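De: Delwyn Cartwright
Para: lista de socios y amigos del teatro Sayce
Asunto: Re: Programas antiguos y cajas del archivo

Hola a todos:

Contesto a lo de las cajas y de paso resumo cómo está la temporada, que me lo habéis preguntado varios por privado. Las fotos van primero para que no se pierdan al final del mensaje.
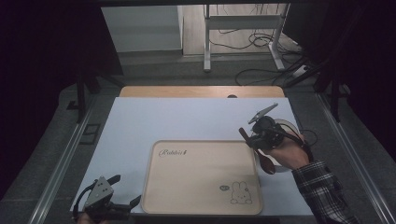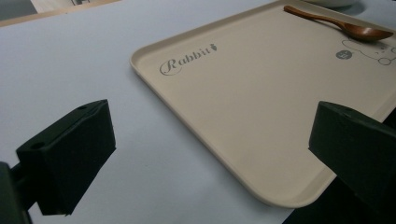

La bandeja, otra vez:

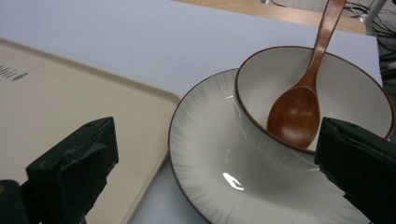
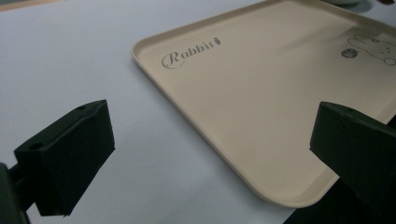

El mes pasado escribió Naven:

> Tengo en casa tres cajas con programas de mano del Sayce, casi
> todos de cuando la compañía Bosta hacía la temporada de invierno.
> Algunos están repetidos y otros tienen anotaciones a lápiz del
> apuntador. ¿Los quiere alguien antes de que los lleve al archivo?
> También hay carteles, pero no caben en las cajas y están
> enrollados. Otra pregunta: ¿se sabe ya si el ciclo de abril se
> hace en la sala grande o en la pequeña?

Sobre los programas: sí, los queremos todos, también los repetidos. El inventario va por el número 2803 y faltan casi enteras dos temporadas de Bosta, así que es probable que lo tuyo cubra parte del hueco. No borres las anotaciones ni quites las grapas, aunque estén oxidadas. Si puedes, mete una hoja en cada caja diciendo de dónde salió, aunque sea «comprado en la taquilla». Los carteles déjalos enrollados y ya los aplanamos en el local.

La recogida se hace por la puerta de la calle lateral, a partir de las siete de la tarde. El timbre sigue sin funcionar, hay que llamar con los nudillos o por teléfono.

Sobre abril: el ciclo va en la sala pequeña. La grande la tiene reservada Skaletti para los ensayos de su ópera de cámara y no la deja libre hasta mayo. En la pequeña caben hasta 200 personas con las sillas supletorias, pero las de la última fila ven mal el lado izquierdo del escenario y no las vamos a vender al mismo precio. Las lecturas dramatizadas empiezan a las 7 y no habrá descanso.

Queda pendiente el texto de la segunda lectura. Había dos propuestas y una de ellas necesita permiso de los herederos, que todavía no han contestado. Si no hay respuesta antes de imprimir el programa, se hace la otra.

Los que os ofrecisteis para leer acotaciones, escribidme diciendo qué tardes podéis. Tengo los correos de algunos, pero en dos casos la dirección me devuelve el mensaje.

Por último, quien tenga las llaves del armario de vestuario, que lo diga en la lista. Hace falta abrirlo para medir las baldas.

Un saludo,
Delwyn Cartwright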